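Home Products Interpreting Conference Rooms Rentals Contact

Search this site Enter keyword Go

Prokier Delegation Interpreting Set

When a visiting delegation sits down with its hosts, a good deal depends on everyone hearing the same words at the same moment, and that is what we had in mind when we put the Prokier set together. It is made for the meetings that take place in a reception room or a council office, with tea on the table and no booth in sight, where the interpreter sits a little behind the principal and speaks softly.

The set comes with 30 receivers, 4 interpreter microphones and a charging case that doubles as the carrying case (it fits in the trunk of an ordinary car, and we have tried several!). Each receiver has one volume wheel and one channel switch, large enough to work by feel while you keep your eyes on the speaker.

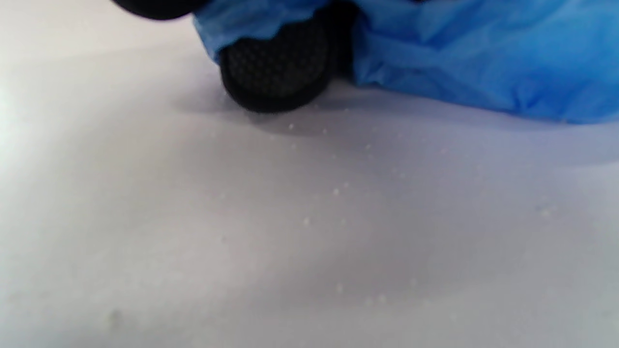 Oddur Steinarsdóttir wrote to us that the volume wheel was what won her over, as her older guests had always struggled with the tiny buttons on the previous system, and she asked whether the earpieces could be ordered separately. They can, in packs, with either the soft hook or the over-the-head band.

Battery life is the other question we hear most. A full charge will see you through a long day of talks, the joint statement and the dinner afterward, and you can put receivers back in the case between sessions to top them up.

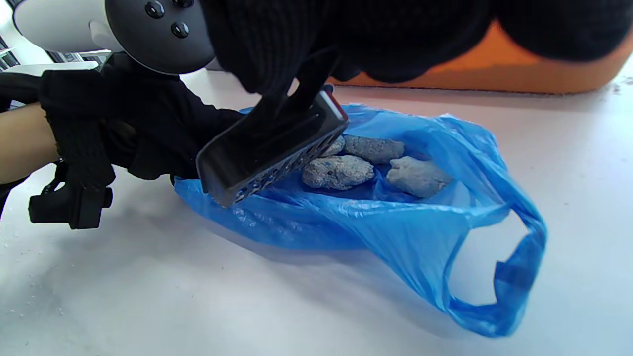 Charging takes nearly 4 hours from flat, so we do suggest plugging the case in the evening before. If your building has thick stone walls, the Toltow antenna is well worth adding, and our Hviid desk microphone works on the same channels for the host's side of the table.

Rental and purchase are both available, and new stock arrives in April.

Comments

Illach Protocol Desk: Does the set work next door to another one? We often have two meetings at once.

Reply: It does, just put each room on its own channel group before you start.

Guest: Ordered the Toltow antenna too. Clear sound right down the hallway, thank you!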